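Pre-Purchase Inspection Checklist: Zikix Gripper Kit with Simulation Package

Supplier: Mac Carthaigh
Trial site: Villham
Date of inspection: Friday, June 27, 2025
Kit serial ending: 1724
Status: Trial unit, returnable within 40 days of delivery

Marks used: OK = accepted. C = accepted with comment. X = not accepted, supplier to fix. N/A = not on this unit.

Section A. Paperwork and delivery

A1. Packing list matches contents. OK
A2. Printed manual supplied in English. OK
A3. Risk assessment template supplied. C
Comment: The template is written for a fixed bench cell. Our cell is on a wheeled base, so the section on anchoring had to be filled in by hand. Ask Mac Carthaigh if they have a version for mobile bases.
A4. Spare finger pads included. X
Comment: Listed in the quote, missing from the box. Supplier says they ship separately.

Section B. Hardware, power off

B1. Finger mounting screws present and tight. OK
B2. No sharp edges on fingers or housing. OK
B3. Cable strain relief fitted. C
Comment: Fitted, but the clamp sits close to the wrist joint. Check again after one month of use.
B4. Emergency stop reachable from both sides of the cell. OK
B5. Warning labels readable from the operator position. X
Comment: The pinch-point label is on the underside of the housing. A second label is needed on the front.

Section C. Simulation package

The package is sold as part of the kit, and the supplier recommends running every new program in it before the arm is powered. Checks in this section were done on the office workstation with the wrist view open and the default workspace loaded.

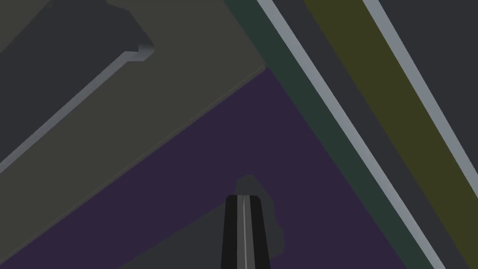
Villham Workshop Safety Team

C1. Software installs without administrator help. X
Comment: Needed an administrator password twice. Put this in the setup notes for other sites.
C2. Gripper finger shows in the wrist view. C
Comment: The tip comes up at the bottom of the view, near the center, with the light gray stripe down the middle. Only the tip is in view, so don't use this view alone to judge clearance along the rest of the finger. Keep the side view open next to it.
C3. Finger can be told apart from the surface under it. C
Comment: The black finger stands out well on the purple. Its shadow is dark gray and has a lumpy outline, and a new operator could read it as part of the tool. Cover this in training.
C4. Surfaces and bands can be told apart by color. C
Comment: Purple, olive-gray and dark green are clear enough on our monitor. The dark gray band between the light stripe and the olive-yellow one is close in tone to the slab at the upper left. We would like the option to change the colors.
C5. Raised objects look raised. C
Comment: The slab has a lighter rim that shows its thickness. Apart from the finger, everything else is drawn flat with no texture. Acceptable for path checks. Do not use it to set grip height.
C6. Collision warning sounds and stops the program. OK
C7. Emergency stop in the software is on screen at all times. X
Comment: It disappears when the settings menu is open. This has to be fixed before we buy. Reported to the supplier under ticket 22.
C8. Speed limit carries over from simulation to the real controller. C
Comment: It does, but only if the profile is saved first. If it is not saved, the controller goes back to the factory limit with no message.

Section D. First powered run

D1. Area clear and gate closed. OK
D2. Program run in simulation first. OK
D3. First run at reduced speed. OK
D4. Gripper holds part when air supply is cut. N/A
Comment: Electric version.
D5. Gripper holds part when power is cut. C
Comment: Held for the full test. Repeat with the heavier part before sign-off.
D6. Operator can release a trapped hand without tools. OK

Section E. Open items

E1. Software emergency stop (C7). Supplier.
E2. Front warning label (B5). Supplier to send, site to fit.
E3. Spare finger pads (A4). Supplier.
E4. Saved profile step (C8). Add to the operator card.
E5. Training note on shadow and finger (C3). Site.

Result: Not approved for purchase yet. The kit may stay in use for supervised trials with 2 trained people present. The Itier site should wait for the next software release before ordering its own trial unit. All X items must be inspected again, and Section C repeated in full, once that release is installed.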